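Category: Workshop Notebook / Bedding and Soft Goods

Entry, May, 16:00. Bedroom bay, Plindora house

The afternoon was given to the printed sheets for the children's room. Margus Uibo made the bed and I kept the record. Rima Nasrallah is asked to read this entry before the next order goes to Duda.

The stock list now stands at 497 pieces of bed linen, of which 29 are cartoon prints. Two of the prints were entered twice under Rimerar, once as "monsters" and once as "fuzzy friends." The second name is to be kept. The duplicate line has been struck out and initialed.

The sheet was washed once at the normal setting before use and dried flat. It was not ironed. Margus measured the length before and after washing, and the difference was 2 cm, within what we accept for this cloth. Width was not measured and should be done next time.

Making up: the sheet should go on with the large faces toward the front, so that they remain in view when the blanket is folded back. On the first attempt it was turned end for end, and the whole bed had to be stripped. A small pencil mark on the inside of the hem at the foot end would prevent this. Grīnberga used to sew a tab there, and I would support going back to that practice if the cost is small.

Color: the older sheets in this group have faded unevenly, the pinks first. Any new piece is to be compared with the spare kept in the cupboard, in daylight, before it is accepted. Lamp light is not suitable for this purpose.

Packaging laid on the bed during unpacking must be cleared before the blanket and pillow go on. Last month a strip of tape went through the wash with a pillowcase and left a gray line that has not come out.

Open points: width after washing; hem mark or tab; whether the spare should be replaced this year. Rima to advise on the last of these.

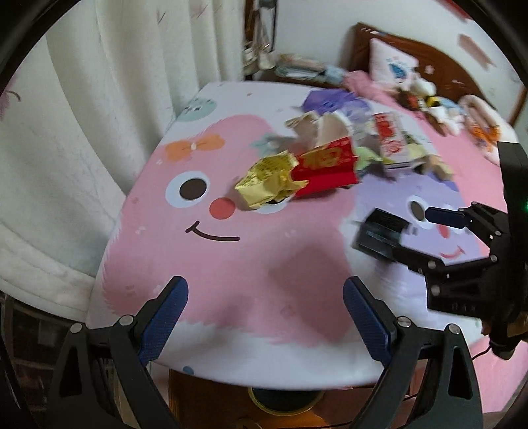

Margus will take the width measurement after the second wash and enter it under the length figures.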